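Unnur Frandsen took over the repair counter at Brikmont in February, when the man who had run it for 20 years moved to the coast. The shop mends clocks, mostly, and a few barometers. She works mornings at the bench and opens to customers at two.

"People think it must be very quiet," she says. "There are eleven clocks going on that wall and none of them agree. I stopped hearing them in the first week."

She came to the trade from bookkeeping. Her aunt had left her a mantel clock that ran for an hour and stopped, and the quote for mending it was more than she wanted to pay. She bought a second-hand manual and took the clock apart on the kitchen floor.

"It took me most of a winter, and I broke a spring I shouldn't have touched. But I got it running, and then a neighbour brought one round."

An evening course followed, taught by Tsehay Kumsa, who still takes the jobs Frandsen does not feel ready for. The two speak on the phone most days. Kumsa's advice on nearly everything is to clean it first and worry afterwards.

"She's right, too. Most of what comes in is dirty. The oil goes thick and the whole thing slows down, and somebody has usually had a go with a spray can. I'd ban those if I could."

She does not like the word restoration. Customers ask for it, and she asks them what they mean. Some want the clock to keep time. Others want the case to shine, and she sends those to a polisher two streets away.

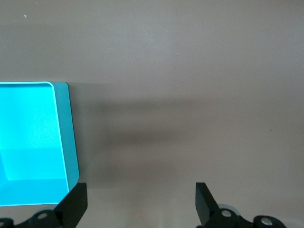
Prices are the part of the job she found hardest to learn. A clean and service takes her the best part of two days, spread over a fortnight so that she can watch how the clock behaves. She used to charge for half of that.

"I was embarrassed to ask. Then I did the accounts, which I do know how to do, and I was earning less than I had on my paper round."

The shop keeps a ledger of every job, begun by her predecessor and written in pencil. The last entry in his hand is number 1004. She carried on from there, in pen.

Some of the pages are useful to her. If a clock comes back, she can see what was done and when, and whether a part was replaced or only bent straight. Others she cannot read at all. One entry says "as before", and she has never found out what came before it.

Not everything can be mended at a sensible cost. She had a carriage clock in over the summer with three wheels worn through, and the owner, Darnell Oyelaran, had to choose between having new ones cut and leaving it as an ornament. He took a month over it and chose the wheels.

"It was his grandfather's. I told him he could buy a better clock for the money, and he said he knew that. So we did it."

She is less patient with requests for advice by email. A photograph of a dial tells her very little, she says, and she has stopped giving prices from them. Clocks sent by post worry her more, particularly when the pendulum has been left on.

Asked whether she would take on an apprentice, she says she would like to, but not yet. There is room for a second bench by the back window, and the light is good there until four.

"I'd want another couple of years first. I still ring Tsehay about striking trains. You can't very well teach somebody while you're on the phone asking how it's done."

The aunt's clock is at home on a shelf in the hall. It loses a few minutes a week, and she puts it right when she remembers.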